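Wood grain on tabletops: an entry from my household encyclopedia

Wood grain is the pattern of lines you see on a piece of cut wood, and on a tabletop it's usually the first thing people notice and the last thing they ask about. 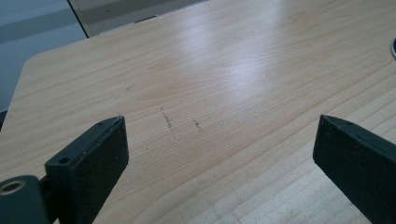 I've been adding to this little encyclopedia of ordinary house things for a while now, and the table entry kept getting so long that I had to pull the grain out and give it a page of its own. So this one covers what grain is, why two parts of a table can look so unlike each other, what the finish does to it, and how to look after it. Chairs, shelves and cutting boards have their own entries (cutting boards is a mess, I'm still fixing it).

What the word means

People use "grain" for at least two things, and I do too, sometimes in the same sentence. Strictly speaking, grain is the direction the wood fibers run, which is mostly up and down the trunk. The pretty stuff, the waves and stripes and arches, is properly called figure. Woodworkers care about the difference. The rest of us say "look at the grain on that!" and everybody knows what we mean, so I'll use the everyday meaning here and say "fibers" when I mean fibers.

Then there's texture, a third thing again. Oak has big open pores you can feel with a fingernail if the finish is thin. Maple and birch have tiny ones, and the surface feels close and even under your hand. A table can have loud figure and a very fine texture, or hardly any figure and a coarse one.

Where the lines come from

In places with real seasons, a tree grows quickly in spring and more slowly later on. The spring wood is often paler and softer, the later wood darker and denser, and together they make one ring a year. Cut the trunk across and you get circles. Cut it lengthwise, the way boards are cut, and those circles turn into lines.

How the lines look depends on where the saw went. I find it easiest to think of an onion (sorry, but it works). Slice near the outside of the onion and you get big swooping curves. Slice straight through the middle and the layers stand up in neat rows.

Plain sawn boards, also called flat sawn, are the swoopy ones. The saw passes more or less along the rings, so you get arches, long ovals and wandering lines. Most ordinary lumber is cut this way because it wastes less of the log.

Quarter sawn boards are cut so the rings meet the face at a steep angle. The lines come out straight and close together. In oak you also get pale flecks called ray fleck, which some people pay extra for and my sister thinks look like scratches.

Rift sawn boards are cut at an in-between angle and give you very even, straight lines without much fleck. There's more waste, and the price shows it.

One board can do two of these at once. A wide plain sawn board often has arches down the middle and tidy straight lines along both sides, where the saw happened to meet the rings differently. I was so pleased when I finally understood this, having spent years assuming that stripy sections on tables were repairs.

Why one part of a tabletop may not match the rest

This is what I get the most mail about, and there are several possible answers.

The top may be made of several boards glued edge to edge. Very few trees are wide enough to give you a dining table in one piece, so makers join narrower boards, and each one brings its own pattern. Some makers fuss over the match and some don't. I like it when they don't – a wavy board next to a straight one gives your eye something to do at breakfast.

It may be veneer, a thin sheet of real wood glued over something else. Veneer sheets cut one after another from the same log look nearly identical, so they can be opened like a book to make a mirror pattern, or laid side by side so the same shape keeps repeating.

Or it may be a printed pattern. Those have gotten very good. The old trick is to look for a repeat, the same knot or the same squiggle turning up again farther along. The other trick is to look at the edge and the underside. On solid wood the lines on top should make sense with the lines on the end. A flat picture of wood just stops, or has a strip stuck on.

None of this works all that well from a photograph, by the way. I've been sent plenty of pictures with "is this real?" in the subject line and mostly I have to write back and ask them to crawl under the table.

Color

Pale tables are usually pale for one of two reasons: the wood is naturally light (ash, birch, maple, beech, pine, some oak) or it's been bleached or stained that way. Even a pale wood isn't one color when you get close. You'll find cream, straw, honey, a bit of pink or orange, and it shifts with the light bulb.

It shifts with the years, too. Pine and cherry get noticeably darker. Walnut tends to go the other way and lighten. Oil-based varnish adds its own amber tint as it ages, while water-based finishes stay clearer. If you leave a runner on the table all summer you may find a ghost of it in November, and the usual advice is to take the runner off and let the rest catch up. It takes ages, so be patient.

The finish, and glare

A finish is whatever sits on or in the wood to protect it: oil, wax, shellac, lacquer, varnish, polyurethane. Shine is described with words like matte, satin, semi-gloss and gloss, and there's a lot of wiggle room between brands.

The shinier the top, the more it acts like a bad mirror. Light from a window or a ceiling fixture lands on it and bounces off as a soft white patch, and inside that patch the lines all but vanish. Move your head and the patch moves with you. I once spent an afternoon rubbing at what I was sure was a cloudy spot on my Vieira table (that's the one from the secondhand place in Trekovthorpe) before I thought to pull the curtain.

If glare bothers you, try turning the table so the window is to your side, or hang a thinner curtain. Sanding the shine down is a bigger job than it sounds.

Running with the grain

You'll hear "go with the grain" for sanding, wiping and pretty much everything else. For sanding it really matters. Scratches that run along the fibers hide among the lines, and scratches that run across them show up forever, especially under stain. On bare wood I start at 100 grit, go to 200 or so, and stop there for a table. A friend of mine, Ruba Abou Jaoude, goes up to 300 and then runs her palm over it with her eyes closed, and I have to say her tables are nicer than mine.

For wiping crumbs off a finished top, go in any direction you like.

Makers also think about which way the lines run on the whole table. Lengthwise is the usual choice on a rectangle, and it makes the table look longer. A diagonal layout can be lovely with veneer. Solid wood swells and shrinks across its fibers as the air gets damp or dry, and hardly at all along them, so a big solid top needs fastenings underneath that let it move. My old Verkell desk was screwed down tight at every corner and split one winter with a bang that woke the dog.

Everyday care

A soft cloth, barely damp, then a dry one. Dish soap is fine in a small amount. I used Prelness polish for years and liked the smell, but it built up in a film and I ended up scrubbing it off, so now I use nothing at all on varnished tops and a little oil on oiled ones. (Lay oily rags out flat outdoors to dry – a crumpled pile of them can heat up and catch fire. Please do this one!)

White rings from hot mugs are generally moisture caught in the finish. Black rings generally mean water has reached the wood, often with a bit of iron involved, and those are much harder to shift.

See also: Veneer; Table legs; Coasters; Water rings; Knots; Cutting boards (in progress).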